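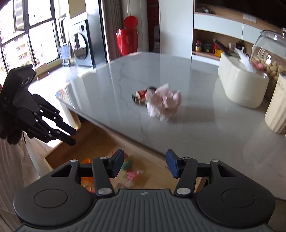 A kitchen island with a marble-look top and light coming off it from the windows.

We use cookies to remember your settings. Accept | Manage

The Wondum Lights

The Wondum lights are a set of ghost lights reported over the marsh at Wondum, mostly between June and the first frosts. I've been keeping this page going for years and I still get a little thrill every time a new report comes in! Ghost lights (you'll also see them called spook lights, or will-o'-the-wisps if the writer is feeling old-fashioned) are pale glows seen low over the ground at night, and pretty much every wet bit of country has a story about them.

Appearance

Most people describe a soft yellow or bluish ball that hangs at knee height and then drifts off sideways. Some say it splits in 2 and joins up again. Sound is hardly ever mentioned, although one old report has a faint fizzing, like a drink just poured. The lights are said to back away when you walk towards them, and I can vouch for that bit myself – I followed one along the Rerska causeway at ten at night and never got any nearer, then lost it behind the reeds and had a very muddy walk home.

History

The earliest stories come from the peat cutters at Rerska, who called them "lamp geese" and thought it bad luck to whistle at them. After the railway reached Bivon, passengers started seeing them from the carriage windows, and the stopping train got a bit of a name for it. The busiest summer on my list has 30 reports, nearly all from the Bivon side. After the drainage works things went very quiet, and then they picked up again once the lower fields were allowed to flood.

Explanations

Marsh gas is the usual answer. Rotting plants give off methane, and the idea is that something sets it glowing. I like this one, but I've yet to read a version that properly explains how it gets lit, or why the glow would move against the wind. Car headlamps are a better fit for plenty of the modern reports, as the Bivon road dips and rises just where you'd want it to. That can't cover the peat cutters, of course, who were telling their stories long before there was a car for miles.

Then there's the Güneş theory, named after the tea house where a few of us used to argue about it. It says the lights are a mirage, lamps from the far shore bent over a layer of cold air. It works nicely on still nights and falls apart on breezy ones. My own vote changes from year to year (sorry!).

Seeing them

The 6 benches along the causeway are the best spot. Bring a torch, but keep it switched off, and wear boots you don't mind ruining.

See also: Lamp geese; Bivon stopping train; Marsh gas

Contact | Copyright Wondum Lights Pages | Back to top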